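Thread: Small shop stock, shelf or floor?
Board: Village and community shops

fbakalis
We're refitting the shop at Igwe in July and I need to settle the tinned goods. The plan has 10 metres of shelving and I think half of that is wasted on tins. Stack them low and save the money. We've got 2,000 to spend and the shelving quote was 1,518.

Dreneck_Jade
Disagree. We went low at Dreneck and older customers stopped buying tins. They don't want to bend. Sales came back when we raised them to waist height.

tillroll
How high were you stacking? Three is my limit. Any more and people take from the middle.

fbakalis
Two or three. Same labels together, facing out.
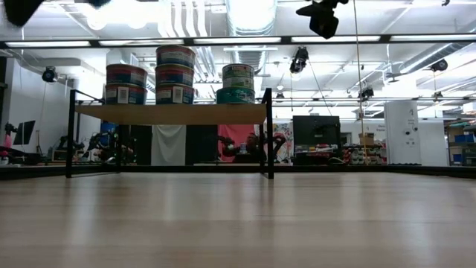

Stacked on a shelf, or spread out on the table top: 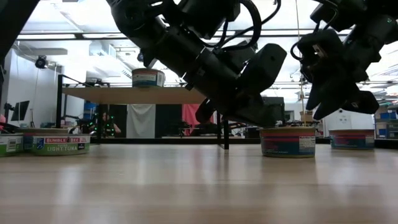
Re: Small shop stock, shelf or floor?

Dreneck_Jade
The shelf, for me. Single layer looks tidy but it eats space, and you'll want the counter for bread.

tillroll
I'd go single layer for anything that sells fast. You can see what's run out. Stacks hide it.

Dreneck_Jade
Only if you don't check them. We check at four every afternoon.

oldmarrow
Has anyone used Trekesa for second-hand shelving? They wanted 200 for a bay and wouldn't deliver.

fbakalis
Satamby were cheaper but the uprights didn't match ours. I'm still not sold on waist height for everything. Pet food can stay on the floor.

Dreneck_Jade
Pet food is the heaviest thing you sell. Put that up first.

Fotis Bakalis, Igwe shop
Fine, I'll measure again tonight.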